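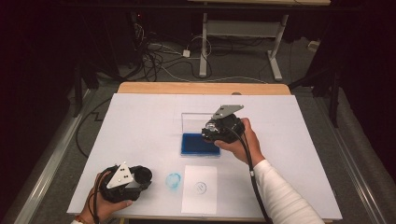
Last modified: April 2026

From: Asger Riis
To: zeteo-handheld
Subject: Re: [zeteo-handheld] draft bench rules, comments please

Quick one between sessions, sorry for the fragments. Answers inline, then new wording at the bottom. Please read the new wording even if you skip the rest.

> Read the draft on the train. Mostly fine for Prunholm. Some things
> I can't sign off yet.
>
> Rule 2, cables. "Cables shall be kept clear of the operator." Clear
> how? Both grippers have a cable, the cable has to go somewhere, and
> down the sleeve is where everybody puts it. If down the sleeve is
> wrong then say so and tell us what is right.

Down the sleeve is OK. Should have said that. What I want to stop is a cable crossing the board between the hands. Lead on the outside of the arm or straight down past the near edge of the table, either one. The right lead along the arm and the left one hanging down at the side is fine by me, they don't have to match.

Floor cables are a separate thing and I had them mixed into the same rule. Splitting it. The far side of our own bench is a tangle of black and white leads on the carpet with a power adapter sitting in the middle of it, so I'm not throwing stones. But it's the far side. No one stands there during a take. If someone has to walk through it, tape it or move it first.

> Rule 4, bare wrists. Really? We have people with a bracelet that
> does not come off. Is it a safety thing or a data thing? If it is a
> data thing I'd drop it.

Data thing, mostly. Copied over from the Canpolat sheet, and their sheet was written for a cell with moving arms in it, where it makes sense. Hand-held grippers don't pull you into anything. Fabric wristbands allowed. Loose chains or anything that can hook the trigger hand, no. Same person keeps the same thing on for the whole batch, please, don't take it off halfway.

> Rule 5, markers. "Plates visible at all times." Impossible. You tilt
> the gripper to stamp and the plate tilts with it. Nullel flagged
> half my takes last time and they were good takes.

Agreed, "at all times" was dumb. The plate has to face the head camera at the start and at the end of the take and must not be covered by the other hand. In between, tilt as the work needs. I'll ask for the Nullel check to be loosened to match, no promise on when. Until then don't redo a take only because of that flag. Mark it "tilt" and move on.

Thumb goes on top of the body, fingers under. Not over the plate. A thumbprint on shiny metal is enough to upset it.

> Rule 7, the stamp task itself. You say "stamp on the paper". What
> about a stamp that lands on the board? Is the take bad, do we wipe,
> do we keep it? Prunholm needs a yes or no.

Keep the take, label it honestly. Mark on the board is a miss, and a miss is still data. Then the wipe question, which is the real one. Ours has a faint blue round mark on the white right now, up front by the left gripper, off the paper. Faint or not, it's a blue circle, and a blue circle is exactly what the task is supposed to produce. So anything you can see from standing height gets wiped before the next take, or the board gets turned over. If it won't come out, write it in the bench notes and keep the paper off it.

Sheet goes square to the front edge of the board, printed circle up. New sheet once the circle has been stamped. I know it eats paper.

> Rule 11, ink pad. Lid open or shut? The draft says shut "when not in
> use" but it is in use the whole time.

Open for the batch, lid standing up on the far side so neither hand has to reach over it. Shut at breaks. Pad stays in its clear box, don't lift it out.

> Last: who decides when a session stops? Not in the draft anywhere.

The operator. Any reason, no explaining needed. Put that at the top, good catch.

New wording, replaces the same numbers in the draft:

0. The operator can stop a take or a session at any moment.
2a. No gripper cable across the board between the hands.
2b. Floor cables taped or moved anywhere people walk during a take.
4. Soft wristbands OK, nothing loose. No changes within a batch.
5. Marker plates uncovered and facing the camera at start and end of take.
7a. Misses are kept and labeled as misses.
7b. Visible ink on the board is wiped before the next take.
11. Pad box open during a batch, lid on the far side, closed at breaks.

Everything else stands as in the January draft. Whatever was recorded under the old rules stays in the set, all 2,000 takes, I am not going back thru them. They get a "pre-rules" tag and that's it.

Still open: gloves. Have no opinion, somebody with cold hands please write to the list.

Need a yes from Prunholm before I post this to the Zeteo page. Silence is not a yes this time, we tried that and it went badly.

Asger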